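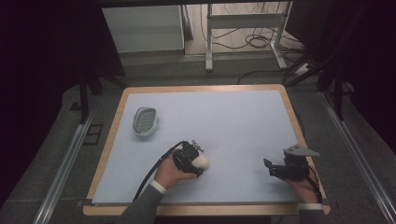 Soap Dishes: What to Buy and How to Keep Them Clean

Bar soap is back at a lot of our members' sinks. When we asked in June what you wanted covered in the household pages, 40 of you wrote in about soap, and most of those letters came down to one complaint. The bar sits in water, goes soft on the bottom and leaves a gray paste in the dish.

The dish has more to do with this than the soap does. A flat dish with a rim holds whatever water runs off the bar. A dish with ridges or slots in the tray lifts the bar up so that air can get under it. A small oval dish with a raised rim and a ridged or slotted inner tray is a common style, and a gray and white one will go with most bathrooms.

Before you buy, check whether the tray lifts out. In some dishes the tray and the rim are a single piece, and the gaps have to be cleaned with a brush. In others the tray comes away from the base and both parts can go under the tap. The second kind is less trouble over a year of use.

Size matters more than most people expect. Standard bars fit nearly any dish when they are half used, but a new bar can overhang a small oval tray and slide off. Round and egg-shaped soaps have a different problem. They roll. Florence Boychuk, who has made soap for our fall sale for 15 years, molds hers with one side slightly flattened. If you already have a rounded bar at home, she suggests rubbing it on a wet, smooth plate until a flat spot forms. It takes a minute or two and the soap you lose can go in the hand-washing basin.

Where you put the dish also makes a difference. Keep it out of the direct line of the faucet or shower spray. On a narrow sink, the back corner is usually the driest spot. In a shower, use the end away from the shower head, at elbow height. If the dish has slots that drain straight through, make sure the water has somewhere to go, or it will collect underneath and stain the surface.

Cleaning

Once a week is enough for most homes.

Take the bar out and set it on a dry washcloth.

Fill a bowl with warm water and let the dish soak for 20 minutes. Old soap softens on its own in that time and very little scrubbing is needed.

Go along the ridges with an old toothbrush, then turn the dish over and do the underside.

Rinse, and dry it with a towel before the soap goes back.

If you have hard water, a white crust may stay behind after the soak. A splash of plain white vinegar in the bowl will loosen it on plastic or glazed ceramic. Do not use vinegar on marble or other natural stone. Tobiloba Anozie wrote to say that he did this to a stone dish from his mother's house and the shine never came back.

Rotating bars

Several readers keep two bars going and switch them every few days. Each one gets time to dry through and hardens up. Lâm Nông does this with a household of five and reports that a bar now lasts close to twice as long. You will need a second dish, or a rack in the linen closet where the resting bar can sit uncovered.

New bars benefit from the same treatment. Take them out of the wrapper a few weeks before you need them and stand them on edge with space between. They can go in a drawer with towels if you do not mind the scent on the towels.

Leftover slivers

When a bar gets too thin to hold, wet it and press it onto the back of the new one, then leave the pair overnight. They usually bond by morning. Slivers from different brands do not always stick well, and those are better saved in a jar and used up in a mesh bag.

Soap dish swap

The Omberg branch will have a table for unwanted soap dishes, toothbrush cups and small bathroom trays at the next household swap. Please bring items clean and dry, with no chips on the rim. Trays that have lost their base are welcome, as somebody may have the match. Anything not taken by closing time goes back home with the person who brought it.

Sigrún Ragnarsson is taking table bookings at the front desk. Florence will have plain and oatmeal bars for sale on the same day.

Next issue: dish racks, and how to get the rust marks off them. Send your questions to the front desk or leave them in the letter box by the side door.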